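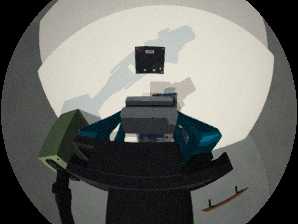
4 min read

Home News Robotics Software Opinion Subscribe

Viorica Obradović does not trust a grasp she has only seen in simulation, which is awkward, as simulated grasps are what she is paid to produce. She writes control software at Bamovance, and when I visited in October she had one on her screen: two teal fingers closed on a grey box, the arm's shadow thrown across the wall behind.

"Looks good, doesn't it?" she said. "Everything looks good in there. That's my whole complaint."

I had come to ask about Clisteck, the planning package her firm is building and hopes to sell to small warehouses. The claim made for it is a bold one. Train and test the grasping software on rendered boxes, move it to a real arm, and skip most of the tedious weeks in between. I have heard this from other firms, and I told her so.

"You should be rude about it," she said. "I am."

Her doubts start with contact. A simulator has to decide what happens when a finger meets a box, and it does so with a handful of numbers for friction and stiffness that somebody typed in. Get them wrong in the generous direction and the fingers hold on to things they have no business holding. The planner, which only ever learns what it can get away with, will take full advantage.

"We had a version that picked up boxes by one corner," she said. "Lovely, very quick. On the bench it dropped every single one. The friction was set to something like rubber on rubber and the boxes were cardboard."

How long did it take to find? She pulled a face. "Three days. Two of those I was blaming the camera."

The camera side belongs to Nam-gil Ryu, who joined us halfway through with a sandwich and a stronger faith in the product. His work is perception, meaning the part that takes in a picture and says where the box is and which way up. The view he works with is a round, wide-angle one, black in the corners, with straight walls bowed into a dome.

"People ask why we don't just render a nice flat picture," Ryu said. "The lens on the real arm bends everything, so ours has to bend everything too. If I give the software a tidy world it falls over the first time it meets an untidy one."

Shadows are his other subject, and he can go on about them. An early build took the edge of the arm's shadow for the edge of a shelf and planned a careful route round it. He now shifts the lights between runs so that the shadow never falls twice in the same place. I asked whether that had cured it.

"Mostly," he said.

"Mostly," said Obradović, in a different tone.

The figure in the sales leaflet is 157 successful grasps in a row. I asked what had been grasped. Boxes, it emerged, all of them rigid, all with flat sides, and all in simulation. The leaflet does say so, in the small print on the back. Neither of them wrote it, and Obradović would like the number taken out.

"It's true and it tells you nothing," she said. "The simulator does what it did yesterday. Show me a run on the bench with the lid coming loose and someone leaning on the table."

Ryu thinks this is unfair. A simulated run catches the silly mistakes, he argued, such as a planner that swings the wrist through a stand or closes the fingers before they are level. Finding those on hardware costs you fingers. "I don't need it to be right about friction to tell me I've got a minus sign wrong," he said, and I thought that was the best case for the thing I heard all afternoon. It is also a good deal smaller than the case in the leaflet.

They have one outside trial lined up, with a parts distributor called Gallagher, and are using a logging tool named Liken to set each real attempt beside its simulated twin. Obradović built Liken herself, and she gets more animated about it than about Clisteck. It flags the moment the two runs part company. So far that is nearly always at first touch.

Would she buy Clisteck, if she ran a warehouse?

"Not this year," she said. Ryu said he would, then asked what it cost.

14 comments | Share | Save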